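Simulation bench notebook, Saturday, started at 9.40

Second go at the clutter randomisation question. Writing this up as I go because last time I left it till the evening and couldn't read my own run names. Rohani, if you're looking for the bit you asked about (the reset bug), it's about halfway down, under "Settling".

Where we'd got to

The policy trained on tidy tables does beautifully on tidy tables. Put a pile of unrelated junk on the worktop and it falls over, and we've been arguing for a fortnight about why. My side of the argument: it's the background and the lighting, the network has learnt that anything not table-coloured is worth grabbing. Rohani's side: it's the objects themselves, specifically that the distractors get in the way of the approach and the policy has never had to come in from a funny angle. We both have a plot that proves it, naturally. Mine has fewer points on it, which she has pointed out more than once.

So the plan for this round was to stop changing everything at once. Two knobs, turned separately:

Knob A is appearance. Wall colour, floor colour, worktop texture, light direction. Objects stay where they are.

Knob B is clutter. What's on the worktop, where it is, and which way it's facing. Appearance stays fixed for the whole batch.

Then both together at the end, if there's time, and there never is.

Setup

Scenes come out of Dunuten as usual. Asset pool is the Paquette household set, trimmed down, with 805 objects left after I threw out everything with a broken collision mesh. I was expecting to lose a few and I lost rather a lot. Most of the casualties were thin things: cutlery, a comb, one of the coat hangers, a pair of spectacles that exploded every single time it touched anything. I've put the list in the shared folder under "exploders" so we don't let them back in by mistake.

Demonstrations: 2,216 of them, all scripted, same planner for every condition. I didn't mix in any of the teleoperated ones. Trondum did that in their version and you can't tell from their numbers whether the gain came from the clutter or from the person driving being a bit cleverer than the planner. I'd like to avoid that muddle.

Evaluation: 50 scenes per condition, fixed seeds, none of them used in training. Same 50 for everybody. I've locked the file this time!

Network is the one we've been using since February, no changes at all. I was very tempted to try the bigger image encoder and I sat on my hands.

Settling

Right, the bug. When Dunuten spawns a cluttered scene it drops the objects from slightly above the worktop and lets them settle before the demonstration begins. Fine. Except that the settle time was a fixed number of physics steps, and with a full worktop some of the rounder things were still rolling when the planner read their positions. So the planner would plan beautifully to where the tin had been, close on nothing, lift nothing, and the success checker would quite rightly throw the demo away.

You'd think that only costs us some compute. But it means the demos that survived were skewed towards scenes full of flat, stable objects. Books, boxes, plates. We've been telling ourselves we were training on clutter when we were really training on well-behaved clutter. I felt a bit sick when I saw it, to be frank, because it goes back through every cluttered batch we've made.

The fix is dull. It now waits until every object's velocity has stayed under a threshold for a while, with a cap so that a rolling orange can't hold up the whole job. If it hits the cap, the scene is binned before planning and the bin count gets logged by object, so we can see who the culprits are. Generation is slower. I don't care, it was wrong before.

I also checked the things that tip over. I had a half-written rule to reject any scene where something ended up on its side, and I've taken it out again. Things lie on their sides in real kitchens. If a bottle settles lying down and the planner can find a grasp, keep it.

Notes on the textures (mostly for me)

Appearance sampling is a bit bonkers and I'd like to leave it that way. Walls and floor are drawn independently so you get combinations no living person would choose for a room. I had a twinge of doubt about this last week and nearly restricted it to a "plausible" palette, then remembered that plausibility isn't what the randomisation is for. The worktop textures do repeat a lot though. There are only so many in the pool and the marbled ones come up far too often. Must ask whether Stullell would let us use their surface library, they were friendly about it last time and then the email thread went quiet (my fault, I think).

Small annoyance: the texture scale is set per surface and not per room, so every so often you get a marble vein as wide as the arm. Left it in. Might regret it.

11.15, generation running

Tea. Watched the previews go by, which isn't strictly work but it's how I caught the spectacles. A few things I scribbled down while watching:

The arm itself hides a great deal. From the camera positions we're using, it regularly covers a decent slice of the worktop, and whatever is behind it is simply gone as far as the network's concerned. We randomise the camera a little but never enough to get round the arm. I don't think this matters for the grasp, as the target is generally clear by then, but it might matter a lot for placing.

Printed surfaces are going to be a nuisance. Anything with pictures on it is, to a network, a load of small objects lying flat. I want a breakdown of failures by whether there's a printed thing within reach of the target. Added to the list.

Dark flat things as well. With the shading we've got, a plain black object can look like a hole or a shadow. Same breakdown please.

Here's one of the fully mixed ones, both knobs turned up, which is a fair picture of how daft it gets. Finger down inside the stack of cups, a cake close by, a dragon standing behind the mug, and a sheet of book covers under the wrist with a C++ primer on it. The cups are leaning over too, so it's a nice check on the "leave the tilted ones in" decision. I can't think of a better argument for the printed-surface breakdown than that sheet.

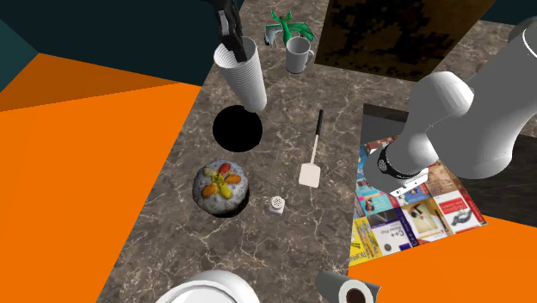 Results so far

Only first passes, one training seed each, so nobody is to put these in a slide yet (Rohani, I mean you).

On the tidy evaluation scenes, all three conditions are much of a muchness. Good. I was worried clutter training would cost us on the easy ones and there's no sign of it.

On the cluttered evaluation scenes, knob B is clearly ahead of knob A. So that's one to Rohani. Appearance alone helps a bit over the plain baseline, but the failures that are left over are mostly knocks: the arm comes in on the same line it always uses and clips whatever is standing in the way. You can watch it do it over and over. Painting the walls a different colour was never going to teach it to go round a mug, and I probably ought to have seen that coming.

On the scenes with odd walls and floors but a clear worktop, knob A is ahead, as you'd hope. The clutter-only policy has a strange habit there of hovering. It gets above the target, dithers, drifts off to one side and times out. I had 8 of those and looked at every one. In most of them the floor colour is very strong and there's a lot of it in view. So I'm not completely wrong! I'm claiming that as a draw.

The combined condition did best on both of the hard sets, though it hasn't finished training and I'm reading off a checkpoint. The curve is still going up. I'd rather not say more than that until it's flattened.

What I don't know yet is how much of the improvement over the old cluttered batches is down to the settling fix. It could be most of it. To find out I'd have to regenerate a batch with the old fixed settle time and train on that, which feels like a waste of a weekend, but it's the first question anyone sensible would ask. Sigh. Queued it.

Problems and oddities

The success checker for nested objects is too generous. If the gripper lifts the outer one and the rest come along, it passes. If it lifts the inner one alone, it also passes. Those are two quite different skills and we count them the same.

Two workers ran out of memory partway through and restarted from scratch instead of from their last scene. Seeds were reused so there are duplicates in the raw folder. I've de-duplicated by seed and the count I gave earlier is the clean one.

The log by object is lovely and I wish I'd added it ages ago. Worst culprits for never settling: the tennis ball, both of the eggs, and a candle I had assumed was flat at the bottom.

Next

Finish the combined run and re-evaluate from the final checkpoint.

Two more training seeds for each condition before we believe anything.

Old-settling batch, as above.

Failure breakdown: printed surface nearby, plain dark object nearby, arm covering the target for more than a moment.

Split the nested-object check into two.

Write to Stullell about the surfaces, and this time reply when they reply.

Ask Rohani how she labelled the knocks in her plot. I've been counting any contact before the grasp, and I've a feeling she only counts it if the thing falls over, in which case our two plots were never measuring the same thing in the first place.

16.50. Combined run has a few hours left in it. Left the preview window open on the big screen, please don't close it, the logger stops if you do.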